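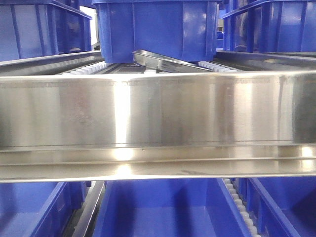
Going to a Ninduvier meeting with my in-laws – what do I need to know?

Posted 26th July in Religion & Belief > Smaller Movements

Hi all, long-time lurker, first post, sorry if it gets long. I grew up Lutheran (the potluck kind) and married into a family that on my mother-in-law's side is Ninduvier. I'd never heard of it before I met my husband and he doesn't practice, so his explanations run to "it's sort of quiet and there's a lot of soup." Very helpful, dear.

Anyway, his grandmother turned ninety this spring and she's asked the whole family to come to the September gathering at the Gema meetinghouse. I really want to do right by her. She's been lovely to me from day one and she doesn't ask for much.

So I went looking online and got about as far as one encyclopedia stub and a scan of a pamphlet. The stub says it's an offshoot of a Danish revival group and that Svend Hafþórsson founded it. The pamphlet says Poul Thygesen founded it and mentions Hafþórsson only as "our brother the printer." Then my mother-in-law told me on the phone that there isn't a founder and it's a little rude to say so. Now I'm scared to open my mouth!

What I'd like to know:

Is it a church? Do they call it that?

What do I wear? She said "plain" and I own a lot of florals.

There's a part called the Clira where I gather people stand up one after another. Am I expected to stand up? I have stage fright like you wouldn't believe.

Can I take communion, or whatever they have in place of it? I'd be okay either way, I just don't want to be the person holding the plate with a blank look.

And is there anything decent to read before then? I have a toddler so it can't be 1000 pages. 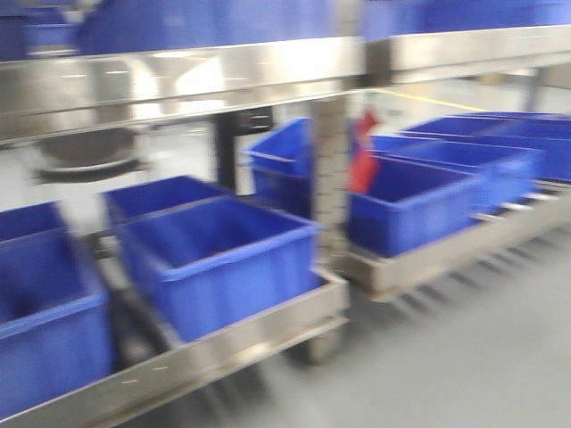 I should add that I'm not thinking of joining and I don't think anyone is trying to get me to. My husband's sister went for years and drifted off and they still send her a birthday card. So please, no "run, it's a cult" replies. I've read plenty of those threads on here already and they mostly seem to be written by people who've never met the group they're warning you about.

Thanks in advance!
– mapleandrye

3 answers

Top answer, from hollis_in_the_loft

Oh, I'm so glad somebody asked about this! I was raised in it, left at nineteen, and now go back maybe twice a year with my dad, so take this as coming from someone half in and half out.

First, the founder business. Your mother-in-law isn't being difficult. Thygesen was the one who preached, and Hafþórsson printed the talks and, depending on who you ask, rewrote a good chunk of them. They fell out over whether the talks should be read aloud in meeting. The Thygesen side said yes, the Hafþórsson side said people should speak from their own lives, and the two halves didn't share a roof again until both men were dead. When they did make up, they agreed to stop using the word founder for either one. Older members still hold to that pretty firmly. If you need to mention them, "the early brethren" is safe. My dad says "the two old goats," but he's earned it.

They don't call it a church. The building is the house and the people are the meeting. If you slip and say church, you'll get a smile and that's all you'll get.

Clothes: plain means not showy. I've seen florals. I've seen my cousin in a Hawaiian shirt, and that did get a look from the back bench, but nothing was said. Solid color top, comfortable pants or a skirt, shoes you can slip off easily. You'll be taking them off at the door so wear decent socks! The floor at Gema is cold even in summer.

The Clira is the heart of the thing and I think you'll like it. It comes after the first silence. Somebody stands, says something they're grateful for or something they're carrying, and sits down. Then there's a pause, which feels endless the first time, and somebody else gets up. Guests are not expected to stand. Truly. If you feel moved you can, and nobody would mind, but I brought my college roommate 11 times and she never said a word, and they adored her. The one real rule is that you don't answer what another person said. So if Aunt Whoever stands up and says something that makes your hair curl, you sit there with your curled hair and save it for the car.

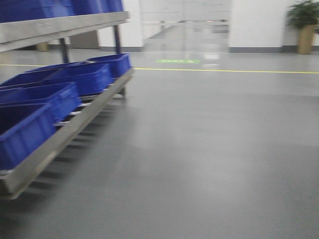

On communion, they don't have it, at least not the way you'd know it from the Lutherans. There's bread passed at the end, down the rows from left to right, and everybody tears off a piece including kids and guests. You wait until the last person has theirs and then everyone eats together. Toddlers do not wait. I have never seen a toddler wait. It's fine.

The soup your husband remembers is afterward and it's in the side room. If you want to make his grandmother's whole year, go carry bowls with her generation. I'd skip bringing a dish unless your mother-in-law tells you to, there's a rota and people are touchy about it (my mother once brought a second barley soup and it was discussed for a long time).

Reading: the little book everybody starts with is the Zoëga collection, which is 25 of the early talks with short notes. You can get through it in a couple of evenings. The notes lean toward the Thygesen side, if you care about that sort of thing. Skip the introduction, it's a slog.

Oh, and the silence. Two of them, one at the start and one before the bread. The first is long. Bring something soft and silent for the little one, or sit near the door. People go in and out with kids the whole time.

Second answer, from brknbell77

Went once for a wedding. It was long and my feet were cold. Nice people. I don't remember any speaking part so maybe that's only at regular meetings? The stub you read is wrong about it being Danish by the way, I'm pretty sure it was Icelandic, my friend's family are from there and they go. 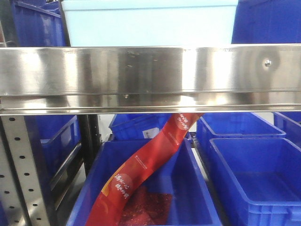
Also I'd eat first. I was starving by the time we got to the food and you only get the one piece of bread.

Comment from hollis_in_the_loft: Weddings don't have a Clira, so you remember right! And it's a bit of both, Thygesen came from one and Hafþórsson from the other. Which meetings still lean which way is a whole other thread.

Third answer, from orrin.v

I study small denominations as a hobby and mostly agree with the first answer, with a couple of additions.

Meetings differ a lot. What's true at Gema may not be true somewhere else, and printed guides tend to describe the larger houses. In the one I visited there were five people including me, we kept our shoes on, and the talk was read from a book. So if anything contradicts your grandmother-in-law, go with her.

On the history, I'd be slow to trust the pamphlet. A lot of those were printed during the split and each side left the other out or shrank him down to a helper. "Our brother the printer" is a dig, I think. Look at whether yours has a date or a printer's name on the back page. If it does I'd love to know what it says, I've been trying to put together a list.

For reading, Zoëga is fine as a beginning. I'd read the introduction though. It's dry, but it's the only place I've found that lays out which talks were revised and when.

One more thing, on greeting people. In some houses they shake hands with both hands – yours go inside theirs. If an older person holds both of theirs out, that's what they're waiting for.

Comment from mapleandrye: Thank you all so much, I feel a hundred times better. I've ordered the book. Orrin, the back page of the scan is missing, but my mother-in-law thinks she has a paper copy in a drawer and I'll ask her. Hollis, I called about the soup and you're right, there's a rota, and I've been put down for napkins.

Comment from hollis_in_the_loft: Napkins is a good one. They gave my roommate napkins too.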